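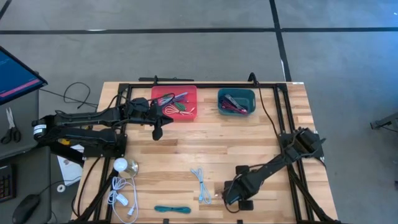
## 3.2 Survey of local attitudes

The panel in Indby was asked 7 questions on migration and trade. Kofi Odoi drew the sample from the council roll, and 108 residents replied by the end of August. Those who ranked border policy first were also the least willing to accept a fall in farm income.
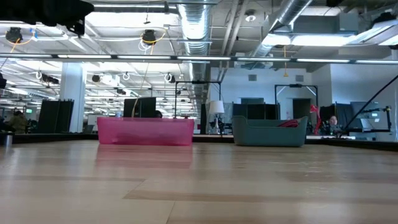
The gap was wider in Skirden — a town with one large employer — than in Indby. We weighted both towns by age and past vote, following Amissah. Replies that skipped the income question were dropped from the model but kept in the totals. 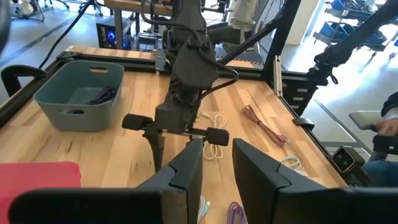
**Figure 3.** Black gripper fingers over a wooden tabletop, with a second arm beyond.

Party loyalty explained less of the difference than housing tenure did. Renters in both towns changed their answers most when costs were named in the question.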